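Rernar Open Day Chess Recordings

Hello, and thank you for stopping by! This folder holds the recordings we made in January, when we opened the Rernar workshop to the neighborhood and let our chess arm show what it could do (and, now and then, what it couldn't). Quite a few visitors asked if they could have the data afterward, so we tidied it up and wrote this page to go with it.

What's inside

There are 2277 short episodes in all. In each one the arm is asked to deal with a single piece: reach for it, close the gripper, and set it down on another square or off to the side of the mat. Of these, 806 were recorded during visiting hours, with people leaning in and asking wonderful questions, and the rest come from the quieter practice evenings before. The visiting-hours episodes are in the folder called visitors, and the others are in practice. An episode can have up to 3961 time steps, though most are a good deal shorter.

The setup

Shota Onishi printed the arm at home and brought it over in a fruit crate. It works over a roll-up chess mat on an ordinary wooden table. Please don't expect proper chess! Visitors were free to put the pieces wherever they liked, and the younger ones had firm ideas about it, so the positions won't make sense to a player.

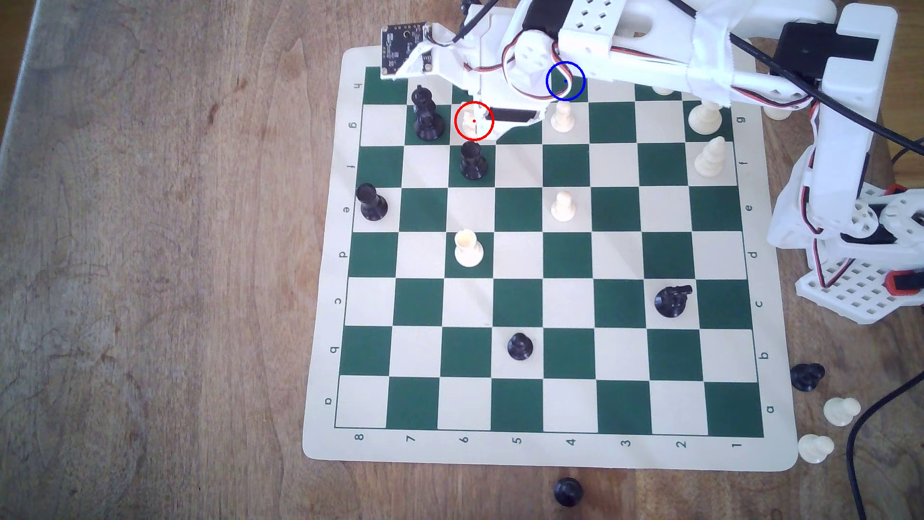
The gripper over the g-row, with the red circle marking a white pawn and the blue circle higher up, on the arm's wiring.

Circles like these are drawn on the preview pictures only. The training files in both folders are clean, so there is nothing to crop or paint over.

Things to know before you use it

Square names in the episode notes were typed by hand, mostly by Kadri Paju and Ignacio Leiva while they were also chatting with guests. If a note and a recording disagree, please trust the recording. Failed grasps were kept and are labeled "miss". We would love for you to leave them in when you report results, as we learned a lot from them ourselves.

Thanks

Cherry Mae Marquez welcomed everyone at the door and kept the line moving. Blandine Courtois checked the labels, all the way through, 2 times. If you find a mistake we didn't, do write to us with the episode number and we'll fix it in the next version.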